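Zesley Two-Arm Bench Cell, refurb
Item 721
Listing updated 3/27/22

Tabletop cell, 2 arms on a black aluminum extrusion rig, butcher-block work surface. Run by handheld controllers. Came back to us from Gandosance, fully gone through before it goes out again. Set up notes below, read them before you power anything.

Bolt the left base first, then right. Snug all four corners of the rig, then go round agian. Rails creep if you skip the second pass. Park both arms folded before you touch a wrist cable.
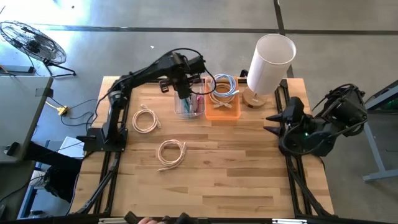 Cable slack is the big one. Leave a full loop over the top of the arm, wrist to shoulder. Too tight and it pulls the camera plug out on a long reach. Sleeve split? Replace it, don't tape it.

Fingers: parallel set or cone tips, both fit the same gripper. Two screws each side. Check tips for wear every 1,024 cycles, swap in pairs. Wipe camera lens same time, dry cloth only.

Spares
Finger set, Cekeck pattern: in stock
Wrist cable w/ sleeve: in stock
Sýkora rail clamps: back in June
Controller pair: ask

Warranty 92 days, parts only. Ships in two crates, freight only, no pickup at the momment. Email for a quote and give us your bench hieght.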